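My sister-in-law Kulap rang in August to ask how I get the kids' toys off the table before tea without a meltdown (mine or theirs), and I rattled off such a muddled answer that I promised to write it down properly. So Kulap, this one's yours!

## What you'll need

- One open box for the table. No lid, lids are a trap.
- A damp cloth and a dry one
- A kitchen timer, or your phone
- A shelf the kids can reach

I've tried the fancy stacking tubs and I've tried drawstring bags, and I keep coming back to a plain box. With the bags, everything you want is at the bottom and the whole lot gets tipped on the floor by 7 am.

## Step 1: Pull everything into one spot

Don't start packing yet. Slide all the toys into the middle of the table first, so there's one little pile and a lot of bare wood around it. Puzzle pieces and pencils go back to their own homes now, before they get mixed in. At our place this is the bit my youngest loves, she does it with both forearms like a bulldozer.

## Step 2: Bring the box to the toys

Pop the open box right up on the table beside the pile. I used to leave it on the floor and have the kids drop things in from above, and you can imagine the noise (and the chipped dinosaur, rest in peace). When it's up at their height they can see what's gone in and they don't have to wander off with anything in their hands. Wandering off is how you lose them!

Let each kid choose the first toy to go in. Ours always have strong opinions about it. 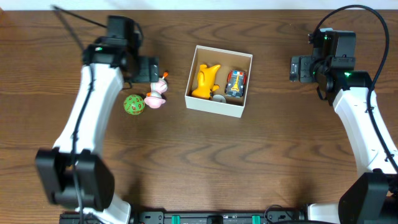 ## Step 3: Big things first, then the littlies

Anything chunky goes flat on the bottom, then the small toys fill the gaps. Set the timer for 2 minutes if you've got racers, or skip it if yours get teary about clocks. If the box won't take the lot, don't squash it down. Pick a couple of toys to have a holiday on top of the wardrobe and swap them back in next month – they'll be greeted like long-lost mates.

## Step 4: Wipe with the grain

Our table's timber, so it gets the damp cloth along the grain and then the dry one straight after. For dried-on playdough, scrape gently with an old plastic card. I did use a butter knife once and I still look at that scratch every morning over my toast.

## Step 5: Box on the shelf

Same shelf, every night. My neighbour Hanan stuck a square of coloured tape on hers to show where the box lives and her three-year-old now tells visitors off for getting it wrong. I'm pinching that idea as soon as I find our tape.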